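**Appliance table, setup and use: minutes**
Thursday, 3 p.m.
Present: Llanos (chair), Salazar, Strobel, Lã (minutes). Apologies: Pacheco.

**1. Previous minutes**
Accepted with one correction. The replacement extension cord is 3 m long.

**2. Table layout**
Salazar proposed keeping the rice cooker at the left end of the wooden table and the two-slot toaster to its right, with the divided tray on the far side of the toaster. Agreed. The rice cooker lid needs clear height behind it when fully open, so nothing is to be stored there.

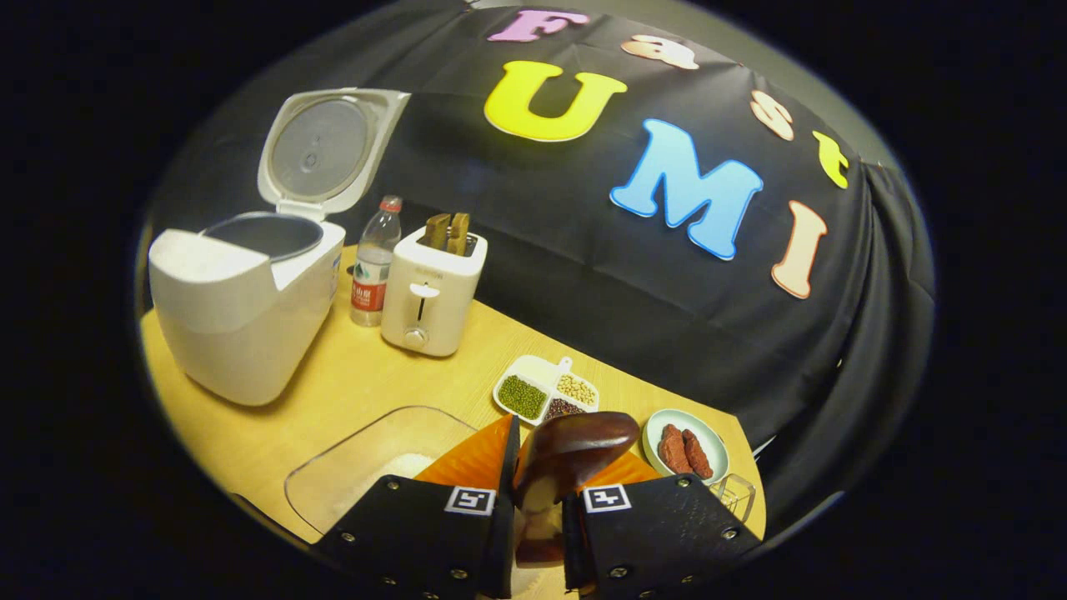
Strobel asked that drinking water be kept in capped bottles only. Agreed. Bottles go back to the shelf at the end of each session.

**3. Electrical load**
Llanos reported that the toaster is to be entered on the circuit sheet at 900 W. The rice cooker figure is still missing. Until it is entered, the two are not to be run together.
Action: Lã to read the rating plate.

**4. Cleaning**
Inner pot: soft sponge only. Inner lid plate: remove and rinse after every use. Toaster: unplug, let cool, empty crumbs weekly. Strobel noted that the cleaning card still describes the old cooker.
Action: Strobel to rewrite the card.

**5. Purchases**
Spare measuring cup and sponges from Catudora, limit $125. Approved. Second tray deferred to October.

**6. Any other business**
None. Closed 3:40 p.m.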